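### 3.2 Where shared grooming items are kept

The household survey covered 200 homes in the Pulton district, of which 99 agreed to a second visit in April. The first visit recorded who lived in the home and how many bathrooms it had. The second was a longer interview on small personal items: combs, brushes, toothbrushes, cups and towels. We asked where each item was kept, who used it, and when it was last replaced.

Answers on toothbrushes varied little. Almost every respondent named one fixed place, usually a cup by the sink, and said that the brush belonged to one person. Hairbrushes were another matter. Respondents often named two or three places for the same brush, and members of the same household sometimes disagreed on whose it was. In homes with children, the brush was most often said to be "wherever it was used last."

We coded storage places as fixed, loose or mixed. A place was fixed if all adults in the home named it without being prompted. It was loose if no two adults named the same one. All other cases were mixed. Homes with one adult could not be coded this way and are reported separately in Section 3.4. Two coders worked through the interview notes on their own, and differences were settled by going back to the notes.

The size of the home had less effect than we expected. Large homes in Skokovholm, studied earlier with the same questions, showed the same pattern as the small apartments in Pulton – toothbrushes stayed put and hairbrushes moved. The number of people sharing one mirror mattered more. Where three or more people used the same mirror in the morning, the brush tended to stay near it.
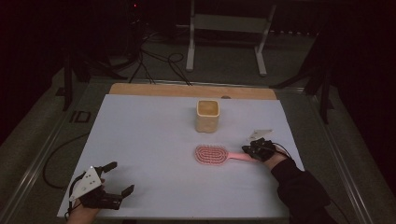
**Figure 4.** Hairbrush and cup, two of the item types covered by the interview.

Replacement followed a similar split. Toothbrushes were replaced on a loose schedule, while hairbrushes were replaced when they were lost or broken. In 17 homes the main brush was older than the youngest child. Respondents in these homes did not describe the brush as worn out, and several said they had not thought about its age before we asked.

These answers rest on memory and should be read with care. People may report the place where an item is supposed to be, and the interview had no way to check this. The Murnix diary study, discussed in Section 4, asked for daily entries and gives a better view of how often items moved.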